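Wrist camera views of crumpled cloth: how many demos, and which ones do I keep?

Posted in Robot Learning at Home and Work
Tags: teleoperation, cloth, imitation learning, dataset cleanup

mothballs_and_motors
Hi all, first real post after months of lurking. I'm collecting teleoperated demonstrations for a cloth pickup policy. The arm has a two-finger gripper, I drive it by hand, and the task is simple on paper: grab the crumpled green cloth, lift it, put it down on the other side. Project name is Padow, in case you see it in my file names later. We started in June and I've been the only operator for most of it.

Three views from the wrist: 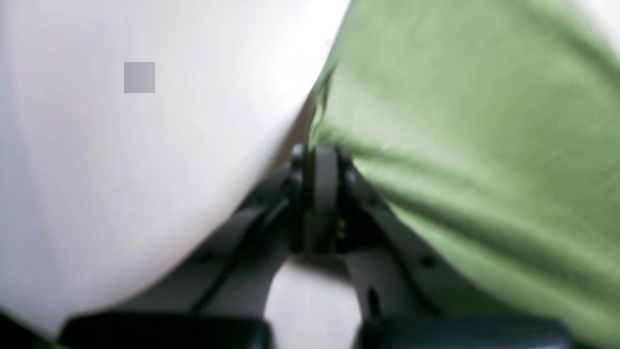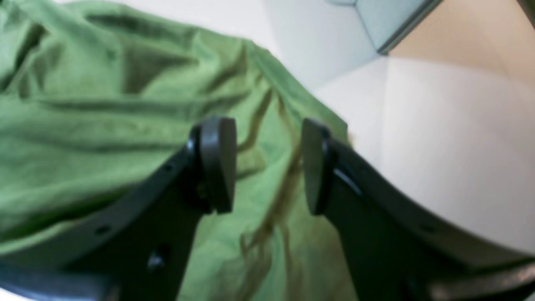
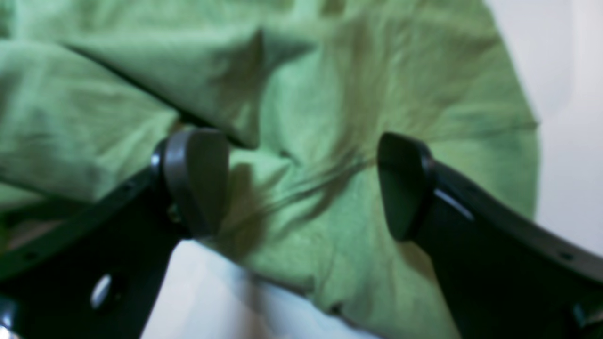

So my trouble is with consistency. I have 123 episodes so far. When I train on all of them the policy goes to the cloth nicely and then sort of dithers over it. It opens, closes a little, backs up, goes down again. Sometimes it shuts on nothing and happily carries nothing to the other side (it's very confident about this part!). Replay of my own demos works fine, so I don't think the controller is at fault.

My best guess is that it's me. Some days I pinch the top of whatever fold is sticking up. Other days I come in from the side and scoop. And when I'm tired I poke around until something catches, then go. I kept all of those because they ended with the cloth in the right place, and the guide I was following said to keep anything that succeeds.

What I'd like to know:

Should I throw out the messy episodes or just trim them?

Is it bad to mix the two ways of grabbing? I kind of assumed variety was good.

Do I need a second camera? I have only the wrist one right now, and when the gripper gets low there's so much cloth in view that I can't always tell where I am, so I doubt the policy can either.

Also, does it matter that it's the same cloth every time? I have others but haven't recorded with them yet.

Training is a pretty plain action chunking setup, images plus joint positions in, a short run of joint targets out. I can post the config if anybody wants it but I haven't changed much from the defaults. Thanks!

Bujar Ivanov
Oh boy, I have lived in this exact hole. We did towels and T-shirts at Distholm for most of a year and the dithering you describe was our whole first winter.

Start with the two grabs. Variety in where the cloth is, how it's crumpled, how the light falls, all of that is great and you want loads of it. Variety in what the operator decides to do when looking at the same picture is the stuff that hurts. If half your demos say "go down on the ridge" and the other half say "swing out to the side," the policy can end up somewhere in the middle, and the middle is usually thin air next to the cloth. Some model types cope with that better than others, but with 123 episodes I wouldn't lean on it. Pick the pinch. Write down your rule on a piece of paper and tape it next to your monitor. Ours said: highest fold near the middle, fingers across the fold, go straight down, close, wait a beat, lift. Dumb little rule, huge difference.

The "wait a beat" part matters more than you'd guess, by the way. If you close and lift in one smooth motion (and you will, you get good at driving and you get fast), there are hardly any time steps where the gripper is closing and the arm is still. The policy then learns to start the lift a bit early and the fingers close on the way up. That could be your carrying-nothing problem right there. Hold still until the fingers stop moving, then lift. Don't hold for ages though, or you'll teach it to sit there forever. Half a second did it for us.

On messy ones: I'd drop them for now. Put them in a folder, don't delete them. When I went through our first batch with a hard eye I kept 78 episodes, and the policy trained on those beat the one trained on everything. I was so annoyed, those were my evenings in that other folder!! Later on we did add recovery demos back in, but on purpose: I'd start the episode with the gripper already in a bad spot, closed on nothing, and record only the fix. You get the "oops, go again" behavior without also teaching it the oops.

Trimming can work if the poking is at the beginning. If it's in the middle, leave it alone and toss the episode. Cutting out the middle gives you a jump in the joint positions and you'll be chasing that for days.

Same cloth every time is fine for now. Get one cloth working, then add the rest a few at a time. Do crumple it fresh between episodes, and I mean really pick it up and drop it. I caught myself just letting the robot's last drop be the next start, and our starting piles ended up all looking alike.

Last thing, check your frame timing. We had images landing a few steps behind the joint readings for one stretch and no amount of cleaning would have helped. Move the gripper quickly open and shut, record it, then step through and see if the picture and the number change together.

scanlon_fan
Get a second camera. Wrist only is not enough for cloth.

tinplate_ola
I'm going to half agree with the short reply above me and half not. A fixed camera looking at the whole work area helps a lot with the approach, and it helps YOU a lot when you're reviewing episodes. But if you add one now, the episodes you already have don't include it, so you're either starting over or doing something fiddly with blank images. I'd sort out the operator habits first with what you've got, like Bujar says, and add the camera when you start your next proper batch.

A cheaper thing to try: start every episode from higher up. In our early stuff (the project was called Ovonden, long since folded) I was starting so low that the wrist view was mostly fabric from the first moment. Raising the start pose meant the policy got a decent look at the whole pile before heading down, and I got calmer about choosing a fold too. Costs you a couple of seconds per episode.

And please write notes while you record! I use a text file with one line per episode. Good, okay, bad, and a word or two about why. I've got 3,046 lines in mine by now and most of them are boring, but when something goes weird in training I can search for "slipped" or "two tries" and pull those out in a minute. Going back to label everything by watching video is miserable and your standards drift while you do it. I know mine did, I was way kinder after lunch.

One small disagreement on the recovery demos. I'd record some sooner, even in the first clean batch. Cloth slips. A policy that has never seen an empty gripper over a pile of fabric has no clue what to do there, and it's going to see that a lot. Keep them short and keep them few.

What does your gripper reading look like when it closes on one layer compared with nothing? If the two numbers are nearly the same, as they were for us with thin stuff, feeding the finger position in won't tell the model much, and you'll want to make sure the camera can see between the pads once they've closed.

mothballs_and_motors
This is so helpful, thank you. Checked the last one right away: one layer and nothing are nearly identical on my readout, so that's a good catch. Bunched up fabric is clearly different.

I went back through the first 20 minutes of my recordings with the paper rule in mind and wow, I do not have a rule. I have moods. Going to redo the lot with pinch only and the pause before the lift, starting higher, and I've set up the text file. The old ones are in a folder called "maybe."

Timing test is next. I did the open and shut thing once and the picture looked 3 steps behind the number, but I was clicking through it fast so I want to do it again properly before I panic.

Bujar Ivanov
Three steps would be worth fixing before you record anything else. Look at whether your camera is buffering frames. Ours was, and setting the buffer to one cleared it up. Post what you find!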